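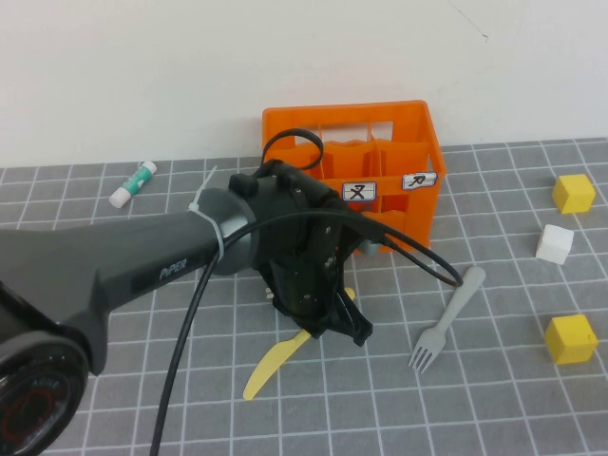
Sorcha MacKinnon a écrit :

> Bonsoir la liste,
> je reviens sur la question des débutants au bal d'octobre. Je danse le reel et le strathspey depuis trop peu de temps pour avoir un avis très arrêté, mais j'ai trouvé dur, l'an dernier, d'arriver dans la salle et de voir neuf danses sur le programme dont je ne connaissais que deux. J'ai passé la soirée assise à regarder des pieds. Est-ce qu'on ne pourrait pas faire une première partie annoncée (avec un meneur qui décrit les figures avant la musique) et laisser les choses plus corsées pour après la pause ? Et autre chose : est-ce que quelqu'un peut m'expliquer une bonne fois la différence entre le pas de basque et le pas de setting du strathspey ? Je les mélange à chaque fois, surtout quand on passe de l'un à l'autre dans un medley.
> Sorcha

Bonsoir Sorcha, bonsoir à toutes et à tous,

Quelle bonne idée, cette première partie annoncée ! J'y pense depuis ce matin et je suis complètement pour. On le faisait à Dunbar quand j'ai commencé, et c'est comme ça que j'ai attrapé le virus : on nous marchait la danse une fois, lentement, tout le monde riait, et puis la musique partait et on se retrouvait en bas du set sans trop savoir comment. J'en garde un souvenir formidable.

Pour le programme, voilà ce que je verrais. Sept danses avant la pause, toutes annoncées et marchées, avec deux jigs pour commencer (on se réchauffe, et le pas chassé passe mieux sur une jig), puis un strathspey facile, un reel, et on alterne. Je mettrais une danse en cercle en deuxième ou troisième position, parce que tout le monde bouge en même temps et qu'on n'attend pas son tour en comptant ses mesures avec angoisse. Les allemandes et les poussettes, après la pause seulement. Pour les huit à trois personnes, j'hésite : ils font peur sur le papier, mais une fois qu'on a compris qu'on suit toujours le même chemin que les autres, c'est un bonheur. On pourrait en glisser un juste avant la pause, non ?

Ta question sur les pas maintenant. Le pas de basque, c'est pour les reels et les jigs : on saute légèrement sur le pied droit, on pose le gauche devant, on bat droit-gauche, on étend le droit, et on repart de l'autre côté. Ça rebondit, c'est sur place ou presque. Le setting du strathspey, lui, se déplace vraiment de côté : un pas à droite, on ferme derrière, un pas à droite, et on amène le pied gauche derrière la cheville avec un petit hop. Puis retour à gauche. Tout est étiré, on prend le temps, on laisse la musique finir sa phrase. Mon truc pour le medley : pendant la dernière mesure du strathspey, je respire et je plie un peu les genoux, et le reel me tombe dessus sans que j'aie à réfléchir. Essaie dans ta cuisine avec un disque, tu verras ! (Attention au chat. Je parle d'expérience.)

Côté musique, j'ai réécouté les enregistrements de Grandari et je les trouve magnifiques pour les strathspeys, un peu rapides pour les reels si on a des débutants dans le set. À voir avec les musiciens. Revathi Kotian avait proposé de venir au violon, j'espère que ça tient toujours ? Revathi, si tu lis ceci, il nous faudrait ta liste d'airs avant l'été, même incomplète.

La salle, enfin. Latden nous plaît à tous pour le parquet, mais l'acoustique est terrible dès qu'on parle sans micro, et s'il y a un meneur il faut qu'on l'entende du fond. Baniro a une petite scène et une sono correcte, le sol est plus dur pour les mollets. Je penche pour Baniro cette fois-ci. Ceux qui ont mal aux genoux, dites-le maintenant, je changerai d'avis volontiers.

Je peux mener deux ou trois danses de la première partie. Pas toutes, j'ai aussi envie de danser ! Qui veut prendre les autres ? Pas besoin d'être prof, il suffit de connaître la danse et de parler fort. Et si des gens veulent répéter les annonces avant, on peut prendre la dernière demi-heure du cours, je m'arrange avec l'heure de fermeture.

Ah, et les chaussures : non, les ghillies ne sont pas obligatoires. Des chaussons souples ou de vieilles ballerines iront très bien. Évitez juste les semelles en caoutchouc, on reste collé dans les tournés.

À très vite sur la piste,
Maëlle

PS : le fichier des fiches de danses est à jour, j'ai corrigé la mesure 17 du troisième strathspey, où les premières dames partaient du mauvais côté. Jetez les anciennes feuilles.

Message précédent | Message suivant | Par fil | Par auteur | Archives

Liste de diffusion danse écossaise – Contacter les modérateurs – Se désabonner – Haut de page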